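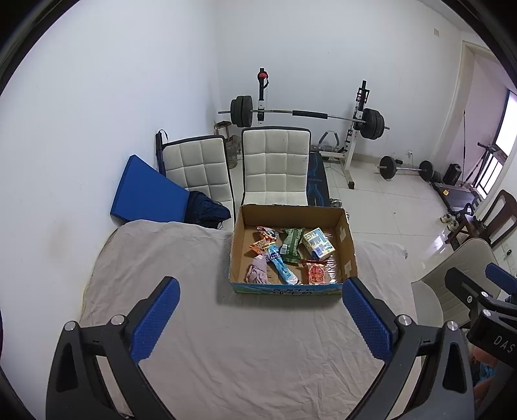 Dikanar Orbital Sensor Contract Notes

Welcome, and thank you for stopping by! Dikanar is a small, slowly growing collection of notes on public contract announcements for missile-warning and missile-tracking satellites. It began as a folder of clippings on one laptop, got out of hand, and was finally turned into a proper table so that other people could use it too.

What you get

The current release has 588 rows, one per announcement, drawn from 34 public sources (press releases, budget papers, trade news and the odd hearing transcript). Each row gives the announcement date, the buying office, the builder, the stated orbit, the dollar value if one was published, and a short summary in everyday words. In 81 rows the value is blank – the announcement simply didn't give one, and I would much sooner leave a gap than guess.

Files

contracts.csv – the main table
sources.csv – where each row came from
vultdale_codes.txt – the short codes used in the "stage" column, which follow the Vultdale scheme (study, prototype, build, launch, on orbit)

Loading it

Any spreadsheet program will open the files. If you like the command line, the little Rultura script in the tools folder checks that every row has a matching source and tells you kindly when one doesn't.

Things to watch out for

Program names change a lot, sometimes twice in a budget cycle, and I have kept whatever name the announcement used at the time. The "also_known_as" column should help you join them up, though it is patchy before the June release. Dollar values are as announced and are not adjusted for inflation. Options that were never picked up are still in there, marked with an "o", so please don't add up the whole column and call it spending!

There are 3 rows where two sources disagree on the date. Both dates are in the notes field.

Corrections

Very welcome, however small. Open an issue with a link to the public document and the row number.

License and credit

Free to use and share with credit to "Shaikh, Dikanar notes."

Last updated Aug 28, 2024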